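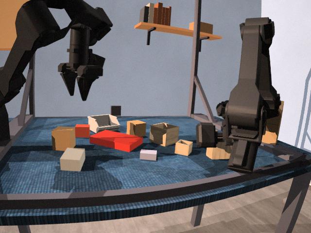
Two simulated arms at the blue table, with boxes, blocks and the open bin.

Avileo Tabletop Demos
Version 2, released 24th March

Contents
What is inside
How the demonstrations were made
Files
Known problems
License

What is inside
Avileo is a set of 782 demonstrations of two-arm sorting and moving tasks, all recorded in simulation. One person drives both arms by remote control, with one hand controller for each arm. We made the set for training policies from demonstrations, and for comparing different ways to record them.

The objects are simple on purpose: cubes, flat slabs, closed boxes and open boxes. Their start positions are changed for every episode. The room and the table stay the same.

How the demonstrations were made
The operator sees the simulation on a normal screen and moves the controllers. The trigger closes the gripper. Before recording, every operator did 20 practice episodes, and these are not included. An episode stops after 60 seconds, or earlier if the operator presses the end button.

Failed episodes are kept – please filter by the field "success" if you do not want them.

Files
episodes/ joint positions, gripper commands and object poses
video/ rendered views
tasks.json task text for each episode
load_demo.py small reader, tested with the Zavuvel simulator only

Known problems
Thin-walled boxes sometimes shake when a finger touches the wall from inside.
In the older episodes, recorded in November, the gripper command is one step late. The reader corrects this, but the raw files do not.

License
Free for research use. For other use, please write to the Drirkis team through the project page.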